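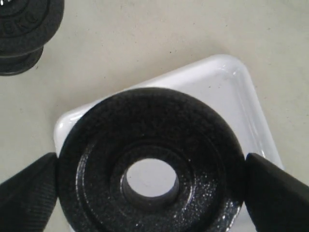
*Figure 4.1. Cast-iron plate with a central through-hole.*

## 4 Mass and Weight

Mass is the amount of matter in a body – weight is the force gravity exerts on it. A plate with a mass of 11 kg weighs roughly 108 N at sea level. 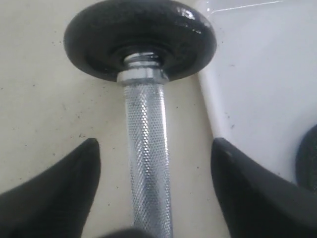
The two terms are often confused in trade, where scales are marked in kilograms but respond to force. Section 4.2 treats the spring scale, following Mustonen. Problems 1 to 60 use SI units.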